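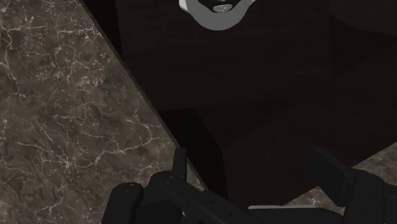 Library > Papers > Home and Household Studies > Section 4

Filed under: Kitchens & Daily Life

4. How households talk about their countertops

We had expected, when we began reading through the diaries kept by households in Flondovley, that people would write mostly about cost. They did mention it, and one family set aside 3,000 dollars and worried over it all through February, but what filled the pages was the daily business of wiping, setting down, and making room. Of the 372 diary entries that spoke of a kitchen surface at all, the greater part were about where things get put when someone comes in the door.

Figure 2. A brown marble countertop with pale veins, beside a darker surface.

Owners of veined stone wrote fondly of it and also grumbled, often in the same entry, that crumbs were hard to spot on it (one cook in Merkance ran her palm over the whole counter each night before bed, and we confess that we have since taken up the habit ourselves). Households with plain, light surfaces wiped more often and seemed to mind it more. We are wary of making too much of this, as our 25 households chose their own kitchens long before we met them, and a person who dislikes wiping may well have picked a busy pattern on purpose.

Age of the kitchen mattered less than we had guessed. Section 5 takes up the question of sinks, about which our diary keepers had a great deal more to say.

Tristico Home Papers | Dec 31, 2023 | Contact the editors | Back to top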